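Presupuesto para una celda de dos brazos: lo que apuntamos antes de comprar

24 de marzo de 2021
Por la redacción del blog
6 comentarios · Compartir

La segunda ronda de compras ya está cerrada y me han pedido varias veces los números, así que los dejo por escrito. Es un taller pequeño, con dinero propio, y las decisiones se tomaron con una hoja de cálculo bastante fea. La tarea que queremos resolver es ropa de cama: fundas y almohadas. Todo lo demás se ha elegido pensando en eso.

Pedimos tres presupuestos. El de Galto incluía los dos brazos montados, con pinzas y controladora, y un año de asistencia. El de Rusta era por piezas: motores, eslabones y tornillería, con el montaje a nuestro cargo. Azimi ofrecía algo intermedio, con los brazos armados pero sin cablear. La diferencia entre el más caro y el más barato era de 2.595 euros, que para nosotros es mucho dinero. Descartamos Galto por el precio y nos quedamos entre los otros dos durante semanas.

Al final fue Azimi. El cableado lo podíamos hacer nosotros y lo de alinear motores no tanto. En el presupuesto de Rusta no aparecían además las horas, y las horas también se pagan aunque uno no se las facture a nadie. Calculé 93 horas para montar dos brazos desde cero, contando con que todo encajara a la primera. Nunca encaja a la primera.

Lo que casi nos descuadra la cuenta fue lo pequeño. Teníamos una línea en la hoja que ponía «varios» y le habíamos asignado una cantidad de risa. En esa línea acabaron entrando el perfil de aluminio del frente, las placas para fijar las bases, los cables, las bridas, los conectores y los paneles para cerrar el espacio por los lados. Sumado todo, 400 euros. Ahora «varios» ya no existe y cada cosa tiene su fila, con proveedor y plazo.

Los plazos son la otra parte. Azimi entregó tarde el segundo brazo y durante ese tiempo teníamos una mesa, un brazo y poca cosa que hacer. Se puede trabajar con uno solo, pero una funda de almohada pide dos puntos de agarre casi desde el principio. Si volviera a planificarlo, no habría pagado el local hasta tener los dos brazos en la puerta. El alquiler del primer mes fue dinero tirado.

Sobre las pinzas. Pensamos en comprar unas específicas para tela, de las que tiene Ramari en catálogo, con dedos más finos. Pedí precio y lo dejé para más adelante. Mi criterio fue no gastar en un accesorio antes de saber si el que viene de serie se queda corto, y para saberlo hay que usarlo un tiempo. Sigue apuntado en la hoja, en gris, con una nota que dice «revisar en agosto».

En cuanto al material de prueba, compramos fundas normales, de las de casa. Al principio iba a pedir tela lisa de un solo color, por metro, que sale más barata. Me convencieron de lo contrario y creo que con razón: lo que queremos es trabajar con fundas de verdad, estampadas, con sus costuras y su abertura. El ahorro era ridículo comparado con el resto. Eso sí, conviene comprar varias iguales de golpe, porque los estampados infantiles cambian de temporada y luego no hay manera de encontrar el mismo.

También hay que prever repuestos. Nosotros guardamos una parte fija del presupuesto para motores y cables y no la tocamos para nada más – ni siquiera cuando faltaba dinero para los paneles. La tentación existe. El cable que va por fuera del brazo es lo primero que miro cada mañana, y tener uno de recambio en el cajón cuesta muy poco al lado de una semana parados.

Quedan cosas sin comprar. Una segunda mesa, por ejemplo, que estaba en el plan inicial y que hemos quitado de este año. Y un armario para guardar la ropa de cama, que ahora está en cajas debajo de una estantería. El armario probablemente sea lo siguiente.
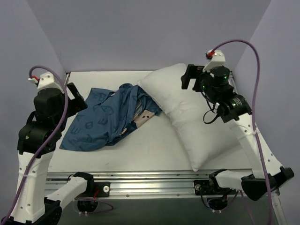
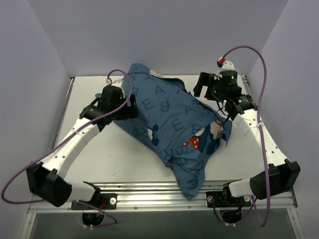 Última modificación de esta página: 24 de marzo, por la tarde

La funda azul de letras es de las estampadas que comentaba arriba. Las dos bases van atornilladas al mismo perfil delantero, y esa fue una de las filas que no teníamos en la hoja. El cable morado lo pusimos por fuera y sujeto al eslabón, más feo pero fácil de cambiar. Con el precio del perfil me equivoqué dos veces: primero pedí uno más estrecho, que no admitía las placas, y hubo que pagar el porte de vuelta.

Para quien esté haciendo sus propias cuentas, el orden en que yo pediría ahora las cosas es mesa y perfil, luego los brazos, luego el cierre lateral, y la tela al final. Los paneles se cortan mejor cuando ya se sabe hasta dónde llegan los codos. Nosotros los encargamos antes y tuvimos que repetir uno.

La hoja de cálculo la subiré cuando le quite los datos de los proveedores. Faltan por meter los portes del segundo envío de Azimi, que todavía no han facturado.

6 comentarios
Compartido 93 veces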